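Laundry Tips: Folding With a Hand-Held Gripper

House rules for anyone handling clothes with the gripper tool. They apply in bedrooms as well as at the folding table.

Before you start

Empty the pockets. Close zippers and turn the pull tabs down so a fingertip can't catch them. Take off watches and bracelets, and keep long sleeves pushed up.

Wipe the finger pads with a damp cloth and let them dry. Lint makes them slip, and people then squeeze harder than they should. Check the screws every Sunday. A loose one goes back to Crisóforo Hinojosa for tightening, and the tool stays on the shelf until he has signed the sheet.

Laying out

Spread the garment front up, with the sleeves out to the sides. Smooth the body by hand first. On a hooded top, open the hood, pull the drawstrings to even lengths and lay the ends on the chest. A bed is fine as a work surface if the cover is pulled tight. Fringed blankets and open crochet should come off before you begin. 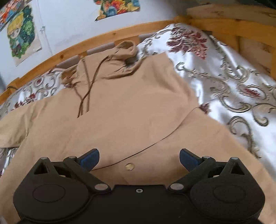

Pick up cloth by a double layer wherever you can: a hem, a cuff, a shoulder seam. Don't grip buttons, cords, zipper pulls or printed areas. Keep the opening just wider than the fold you want to take, and close slowly. If you pick up bedding along with the garment, open fully, back off and try again. Never drag.

Limits

Nothing over 900 grams in one grip. That rules out most wet towels and all jeans straight from the washer. Work no longer than 16 minutes before you change hands or hand over to someone else.

Two people may work on the same bed, but only one tool is closed at a time. Say "closing" out loud. Keep children and pets out of reach of the fingers.

Delicates

Wiesława Gajewski's rule for knits is still the one we use: fold by hand the first time, then let the tool follow the same creases. Silk and lace are done by hand only.

Putting away

Leave the fingers open, pads clean, tool on its side. Last person out by 9 p.m. plugs in the charger. Write down any snag or pulled thread, with the garment and the spot.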